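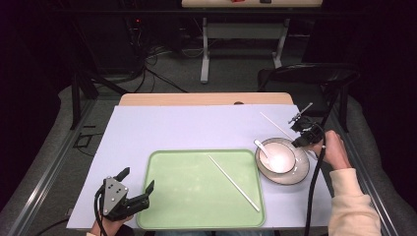
What does a hand-held gripper record that a video of bare hands does not?

The opening between the fingers, the pose of the tool, and the moment of closure, all expressed in terms that a robot arm with the same fingers can repeat. Bare-hand video shows the task but leaves the mapping from a five-fingered hand to a two-fingered tool unsolved.

## Handout 4: Notes to accompany the Prokby open day

Course: Introduction to Manipulation
Prepared by: Inese Mockus
Revised: 14 Aug 2024

These notes cover the tabletop demonstration at Prokby and the material you need before the September lab. Read them with the lecture slides on grasp types. The Dravier mobile base shown in the other hall is not covered.

### 1. The task

The task is table clearing and setting with ordinary tableware: a tray, a saucer, a bowl, a spoon and a pair of chopsticks. The operator holds one gripper in each hand and works from the near side of the table. No arm is involved at this stage. The operator supplies the motion, and the grippers limit how the operator may touch the objects.

Tableware is a common choice because the objects are cheap, rigid and hard to grasp in different ways:

| Object | Main difficulty | Usual contact |
|---|---|---|
| Chopstick | Small diameter, rolls when pushed | Pinch across the shaft |
| Bowl | Curved wall, may tip | Pinch on the rim, one finger inside |
| Saucer | Low edge, little clearance | Lift at the rim, or push and then grasp |
| Spoon | Leans, slides along the bowl | Pinch on the handle |
| Tray | Wider than the finger opening | Both grippers, or rim grasp |

A chopstick lying diagonally across a tray is a harder case than one lying on the sheet. Where the stick bridges the raised rim there is clearance beneath it, but the rim restricts the approach direction. Where it lies flat on the sheet the fingers must come down on both sides and close at table height. An error of 2 mm in height is enough to miss the stick or to press the fingertips into the table.

A spoon standing in a bowl raises a different problem. The handle is easy to reach, but its pose is set by contact with the bowl. When the bowl moves, the spoon moves too. Any plan that carries the bowl and spoon together has to treat the spoon as an unsecured load.

### 2. The work surface

A white sheet covers most of the tabletop. It gives a plain background for segmentation. It also reduces contrast for white objects, so a white chopstick on a white sheet is found mainly by its shadow and its edges. Tihomir Petkov raised this point during the demonstration and was asked why a darker sheet was not used. His answer was that the trained policy will meet poor contrast in use, and he would like it to meet poor contrast in training.

Students should note that this is a design decision with a cost. Depth estimates on low-texture surfaces are weaker, and the height error in Section 1 comes partly from there.

### 3. Gripper geometry

Both grippers are black hand-held units with cables that hang down past the table. The left unit, as worn for this task, has two angular black fingers and a flat gray metal plate with small round holes. A thin metallic finger extends from the right unit.

Points to remember:

- Slim fingers reach into narrow gaps, such as the space between a bowl and its saucer.
- Broad fingers resist rotation of the grasped object better.
- A pinch on a cylinder constrains position across the shaft but leaves rotation about the grasp axis free, apart from friction. Long objects held off center will swing.
- Cable drag acts on the wrist. It is small, but it is present in every recording and absent or different on the arm.

The stroke is the maximum opening between the fingertips. For the exercises in this handout use a stroke of 140 mm. An object wider than the stroke cannot be grasped across its full width and has to be taken at an edge.

### 4. From demonstration to robot

The Prokby procedure has the following stages.

1. The operator sets the objects out and holds both grippers open.
2. Recording starts, and the operator completes the task without putting a gripper down.
3. Tool poses are estimated for the left and right units in a common table frame.
4. Poses outside the reach of the target arms are flagged. A demonstration with too many flagged poses is dropped.
5. The remaining set is used to train the policy.

Stage 4 was discussed at length. A person can lean, step sideways and roll the wrist further than most arms allow. Petkov instructs operators to keep the feet still and to avoid crossing the hands. The set described in his talk held 300 demonstrations before filtering. He did not give the number after filtering, and the talk slides do not state it either.

The controller on the target arms is a Wirex unit. Its timing behavior was not part of the demonstration. Delić supplied the calibration board, which is described in the lab manual and should be read about there.

### 5. Two-handed coordination

Three patterns are used in this course.

**Independent.** Each hand works on its own object. Collision avoidance is the only coupling.

**Hold and act.** One gripper steadies an object while the other works on it. Holding the tray while lifting a chopstick from it is the standard case.

**Joint carry.** Both grippers hold the same rigid object. The relative pose of the two tools must stay constant, and errors appear as internal force.

With the tray to the left and the bowl to the right, hold and act can be assigned without crossing the hands. Moving the bowl onto the tray shifts both hands toward the same region, and the approach angles need to be planned earlier.

### 6. Exercises

**6.1** A tray is 190 mm across at its narrowest point. Using the stroke in Section 3, list the grasps that remain available and name the coordination pattern for each.

**6.2** Sketch the approach directions that allow a pinch on a chopstick lying over a raised rim. Mark those lost when the stick lies flat.

**6.3** A bowl with a spoon in it is carried by the rim. State which accelerations are likely to shift the spoon, and where you would place a limit in the trajectory.

Bring written answers to the September lab. Closed shoes are required, and bags stay outside the cable area.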